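Cell 3 update: teardown station back up, mostly
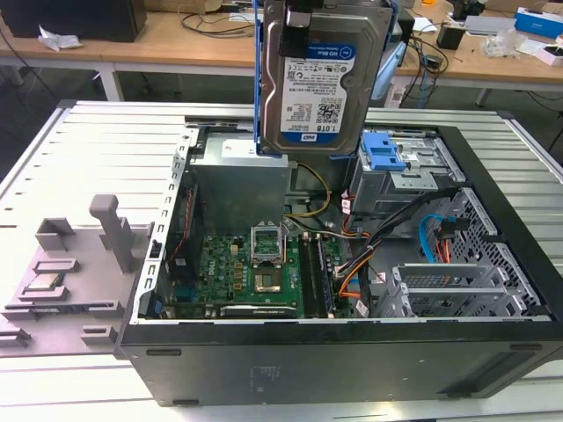
The WD Blue 1.0TB in the gripper, blue caddy still on. CPU already in its tray cradle.

Quick one this month, Rosunmont shipment is eating everybody's time.

Cell 3 (desktop teardown) was down for most of last week. Drive picks were slipping. Swapped the finger pads, re-taught the drive pick, then found the real problem — gripper mount screws had backed off a hair. Tightened, thread locker on, re-zeroed. 61 picks since without a drop. Old pads are in the Plundell bin if anyone wants to look at the wear, mostly on the inside edge.

Things to know if you run it:

Air at 4 bar before you home the arm. Not after. The fault you get if you forget looks like a sensor fault and its not.

Wipe the finger pads at every shift change. Dry cloth only, no solvent.

Parts tray goes to the left of the tower, pushed up against the stop. If it's off, the CPU lands on a post instead of in the cradle. Check the cradles for bent plastic while you're there.

Lever up and socket frame open before the CPU pick. Still a hand job on some of the older boards, so look before you hit resume.

Drive caddies: grip speed is now set low on purpose. Please dont bump it back up to save cycle time, we tried.

Still open: cable snag on the wrist when it reaches for the drive cage. Tesfamariam is sending a shorter dress pack, PO 142. Until it shows up, velcro every morning and keep an eye on it.

Skukar cell is next for the same mount check. Need the torque driver back by then — whoever has it, bench 4 please.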